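December 2, 2023

Dye bench, continued from the page before. Weld and madder on cotton velvet, third attempt.

Started the mordant again, because the last one gave patches near the fold. Cotton velvet from Dandine, washed two times with soda and rinsed until the water stayed clear. I weighed it dry at 401 g, this is with the selvedge still on. Alum acetate bath, 22 minutes longer than in May. I think in May we took the cloth out too early, and also the pot was too small, so the pile was pressed against the side. Please use the wide pot from now on, the one with the Wemgate label.

The weld went in first. The colour came quickly, a cold yellow, a little green where the light from the window falls. I added chalk, 2 spoons, and it became warmer. After that the madder, only a weak bath, the second water from the Clokholm order. I kept it under 60 degrees, as the madder turns brown if it becomes hotter. The result is between egg yolk and apricot. I am content with it, but it is difficult to write down a colour of velvet, as the number from the colour card is true only in one direction of the pile. If you turn the cloth it is another colour. For the moment I write both numbers on the tag, first with the pile down, then with the pile up.

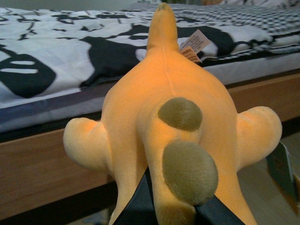
Dorthe M.

The same trouble of light and pile is in every short-pile fabric of this family, yellow in one place and nearly orange in another, with one fabric only. So when somebody compares our swatches, please lay them flat, the pile in the same direction, and do not judge under the warm lamp.

Rub test: dry is good, wet is not so good. A little yellow on the white cloth after 200 strokes. Maybe it wants one more rinse - or a longer rest before the rinse, I have read both. I will cut the piece in two and try each.

Light test: strips are under the card in the south window. Do not move the card.

For Lanz they asked for a shade "like old mustard". This is not it. With a small dip in iron it could go there, but iron makes cotton weak in time and I do not like to do it on velvet. I will ask if they accept a softer yellow.

To order: chalk, pH strips, gloves size M. The madder is enough for two more baths.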